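Weltomon ride results, read me first

What this is: finish and vet-gate records for 108 endurance horses, typed up from ride sheets by Tímea Illés. One row per horse per loop. The file runs to just under 2,000 rows.

Where to be careful: the pulse column. Plenty of horses are down as exactly 60 at the gate, the highest the rules allowed. I don't believe all of them. Treat that figure as "passed" and nothing finer.

"Retired by rider" is another one. Some organisers used it for lame horses – some plainly didn't – and the sheets don't say which.

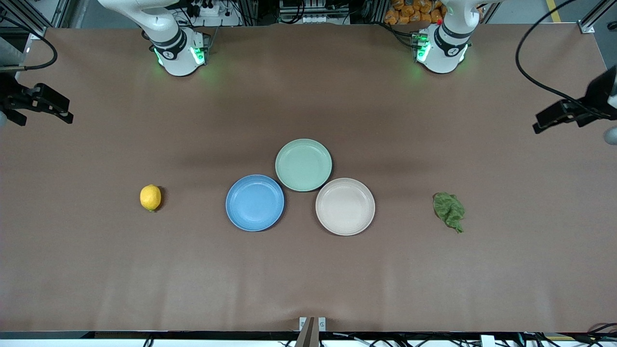
Uriel Navarrete wrote in May that the lameness codes are sounder than I make out, as two vets signed every one. Perhaps. Both signatures are often in the same hand, and I've left the codes as they stood.

Missing: any horse withdrawn before the first gate. Completion rates will look kinder than they should.

Versions: 2 is current. Version 1 had the Zosetti rides entered twice.

Corrections to Tímea, with a copy of the sheet please.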